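Search this site Enter keywords Go

Speaker Notes: Keeping Shared Workrooms Open in Smaller Towns
Regional Facilities Forum, Bradness
August 22, 2026

Print this page | E-mail this page

Slide 1. Welcome
Thank the host town and note that the slides will be available from the front desk. The talk covers how Tevham and Flustenley pay for, book and maintain their public workrooms. Questions are held until the end.

Slide 2. Background
The Tevham workroom opened in April with 48 registered users. Membership now stands at 80. Most bookings are for evenings, and the town had planned its staffing for mornings. Hours were changed after the first quarter.

Slide 3. Booking rules
Each user may reserve a table for up to three hours. Tables are to be cleared at the end of the session, and any damage is reported on the paper form by the door. Flustenley tried an online form for 14 weeks and went back to paper when reports dropped off. 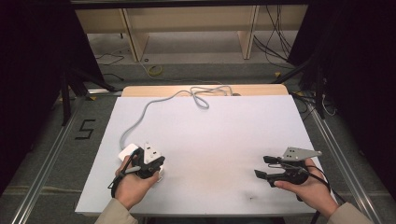 Slide 4. Costs
Rent is the largest expense in both towns. Tevham sets aside $1,000 each year for small repairs, mainly lighting and door hardware. Flustenley has no separate repair fund and draws on its general budget, so small jobs there wait for the next budget review. Pause here. Several towns in the audience are in the same position.

Slide 5. Noise and neighbors
The Gál Street building shares a wall with a dental office. Power tools are allowed only after the office closes. The rule is printed on every booking slip and has been added to the lease.

Slide 6. Next steps
Both towns will review their fees before the next budget cycle. Refer the audience to the sample lease terms in the handout, pages two through five. Open the floor to questions.

Related items
Sample Lease Terms for Shared Buildings
Flustenley Workroom: Hours and Fees
Setting a Small Repair Fund
Bradness Forum Program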